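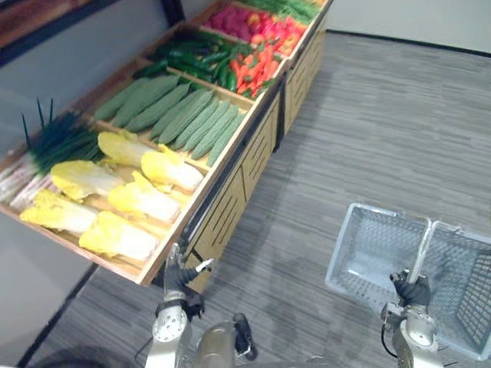

Halved napa cabbage, which will come up later

Purificación Sotomayor
August, 9:40 p.m.

Okay so I said I'd write up the No Takeout Month once it was over and it's over, so buckle up, long thread. 31 days, every dinner made at home. I have thoughts and a burn on my thumb.

Background for anyone new: I moved to Woneck last year into a one-bedroom with a stove I was a little scared of. My entire food life was the Birari app. I'd open it on the bus home and dinner would be on the mat by the time I had my shoes off.

Then in July I was looking for a receipt for something else and found the yearly total. $3,575. On dinner for one person! I sat on the edge of the tub and read it again.

I'm not going to do the "I could have bought a car" thing. I ate the food and I liked a lot of it. But I couldn't remember most of it, and that's the part that got to me.

Rules I made up on the spot: breakfast and lunch don't count. Dinner has to be cooked or assembled by me. Cereal is legal but only with shame. If a friend invites me over, that's allowed, I'm not a monk.

Week one was bad, you guys. I planned seven different dinners from seven different recipes and bought everything for all of them. Do you know how much parsley comes in a bunch? I do. I know now.

By Wednesday I had half a can of coconut milk, half a can of tomato paste, most of a celery and no plan that used any two of them together. Dinner that night was toast with tomato paste on it. Kind of good? Would not serve to company.

My uncle Ebenezer called while I was eating it and asked what I was having and I told him, and there was this long silence, and then he said "come over on Sunday."

(Uncle by marriage. He cooked in a school kitchen for most of his life and he doesn't use recipes at all, which is very annoying when you're trying to learn from him.)

So Sunday he gives me a knife and an onion and says go. I go. He watches me for maybe a minute and takes the knife back. My whole life I've been chopping onions like I was mad at them.

What he showed me: leave the root on. Cut it in half through the root, lay it flat, slice toward the root but not through it, then turn it and slice across. I'm sure every one of you knew that already. I'm thirty-four and it felt like being handed a cheat code.

The other thing he said that stuck: stop buying dinners and buy food. Get a vegetable that keeps, an onion-type thing, some eggs, something for starch. Then figure it out when you're hungry.

I argued with him, obviously. I said when I'm hungry is the exact moment I can't figure anything out, that's how Birari got all my money. He said "then figure it out at four o'clock." Fine!! 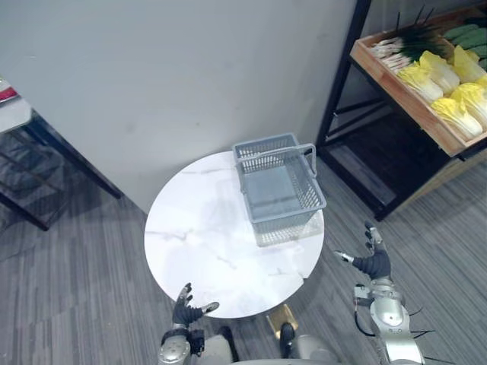 So the four o'clock thing became the whole system. I set an alarm at work. It goes off, I think for one minute about what's in the fridge, and I text myself the answer. "Eggs, rice, the sad carrot." By the time I'm on the bus it's already decided and I don't open any apps.

I can't tell you how much of the problem was just that. The cooking was okay. Standing in the kitchen at seven with my coat on deciding was the thing I'd been paying someone to take off my hands.

My coworker Fiifi got me to try Tridine, the list app, where you put in what you have and it nags you before things go off. Lasted four days. I do not want a phone alert that says CELERY. I went back to a piece of paper stuck to the fridge with a strip of tape.

Paper works like this: left side is what's in there, right side is what's about to turn. Cross stuff off when it's gone. When the right side gets long it's soup night.

Soup night rules: onion first, low, longer than you want. Then whatever's hard, then water, then whatever's soft. Salt it, taste it, salt it again. A splash of vinegar at the end. I didn't believe in the vinegar and I was wrong about the vinegar.

Week two disaster for the record: I burned rice so badly that I had to soak the pot overnight and scrub it and soak it again. I'd gone to look at one thing on my computer. Set a timer. Set a timer even if you're standing right there.

Also I put cinnamon in the chili instead of cumin, because I buy the same brand and the lids look identical. Ate it anyway! There are people in Ohio who'd tell you it was correct.

Okay so the cabbage. Around the middle of the month I got tired of lettuce going to slime in two days, and I asked Ebenezer what keeps, and he said cabbage like I'd asked him what color the sky was.

Regular green cabbage, I respect you, but napa is the one I fell for. It's soft enough to eat raw, it goes down to nothing in a hot pan, and it makes a pot of broth taste like someone tried.

Things I made with napa last month, in no order: slaw with lime and peanuts. Fried with egg over rice. In instant noodles (still counts, I added things). In dumplings, once, with help. Roasted in wedges till the edges got dark and crunchy, and that one I'd eat right now standing up.

For the wedges: keep the core in so they hold together, oil them more than seems polite, salt, hot oven, leave them alone. Flip once. Something sharp on top when they come out. I used mustard and a little honey.

Half a head is plenty for one person, by the way. I wrap what's left in a dish towel and it sits in the drawer for ages looking totally fine. If the outside leaf gets limp, peel it off and carry on.

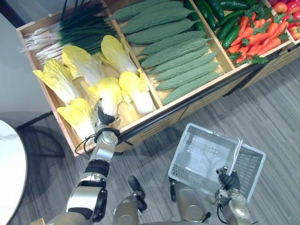

Second favorite purchase was green onions, and I know, I know, everybody has the jar on the windowsill. But have you DONE the jar? You use the green part, stick the white ends in an inch of water and they just keep going. Change the water though. I forgot to change the water and my kitchen smelled like a pond.

Somebody asked me if I got lonely cooking for one every night and yeah, a little, the first week. Delivery is weirdly social, there's a person at the door and a little map. My kitchen is just me and the fan.

What helped was making it a phone call hour. I'd prop the phone on the flour and call my sister and we'd both be making our own dinners and not really saying much. She had her pasta, I had my eggs. "Where's your colander?" "I don't own a colander." That kind of thing.

She mailed me a colander.

And then the last weekend I had people over! Four of us and three chairs, so I sat on the step stool. I made the wedges and a big pot of beans and Dušan brought bread from Agyeman, the bakery down by the bus station, and if you live in Woneck and you haven't had the seeded one, please fix that.

I was so nervous about the beans that I tasted them until I was full before anybody got there. They were good. Needed the vinegar.

Money part, since people always want it. I didn't track it to the penny and I'm not going to pretend I did. I spent a lot less. There was the parsley week, and I bought a decent knife, so it isn't a clean comparison anyway.

Time part: more dishes, way more dishes, I had no idea. I'm washing as I go now and it's made me a slightly better person and a much more annoying houseguest.

Stuff I won't keep doing: planning a full week ahead. Buying herbs in bunches unless I've got two meals that want them. Pretending I like quinoa.

Stuff I'm keeping: the four o'clock alarm, the paper on the fridge, soup night, a napa in the drawer, calls with my sister.

Did I order from Birari the very first night it was allowed? I did. Noodles and the little fried things. They were great, I sat on the couch and enjoyed every bite, and the next day I was back to eggs and rice and the sad carrot (a new one, the old carrot has passed on).

If you're going to try it, don't start with seven recipes. Start with one thing you already like and make it until you're bored. Mine was fried rice. I'm still not bored.

Next up Ebenezer wants to teach me bread and I've told him I'm resting. We'll see how long that holds, he's already dropped off a bag of flour.

Comments

Fiifi Amissah: The celery alert saved me two celeries, I will not have Tridine slandered on this account

Dušan Stoyanova: can confirm the beans. can also confirm the step stool wobbles and she should have let me sit on it

Ebenezer Nyarko: You still cut the onion too thick. Come Sunday.

Purificación Sotomayor: @Ebenezer Nyarko I will bring my own onion

Fiifi Amissah: Serious question, what temp for the wedges? Mine came out soggy

Purificación Sotomayor: @Fiifi Amissah I do 425 and I give them lots of space on the pan. If they're crowded they just steam. Dry them off first too!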